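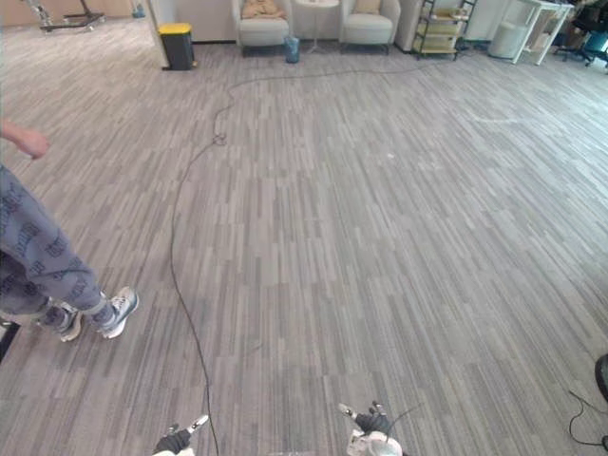

Both hands out over the carpet, long black cable running off toward the shelves, somebody walking by on the left.

Filed under: Robots, Lessons Learned

1/ So I promised I'd write up our cable scare, and I've put it off since January, sorry to everyone who kept asking! Short version: the robot stopped dead with both arms out, and the fault log said the left wrist had lost its connection.

2/ Dexter Ruiz-Ortega and I spent a whole afternoon blaming the wrist (poor wrist). We swapped fittings, restarted everything, and went through 382 log entries over cold coffee.

3/ The trouble was down on the floor. A small loop had formed in the long cable, and each time it got tugged the plug slid out a hair. It took 29 dropouts before one lasted long enough to trip the stop.

4/ What bothers me more is feet. People cut through there all day, and a snagged toe could hurt someone AND yank a live arm. Please walk your cables before you power up.

5/ We're pricing floor covers now, and Dexter wants the plug clamped too. If you've found a cover that lies flat on carpet tile, I'd love to hear which one!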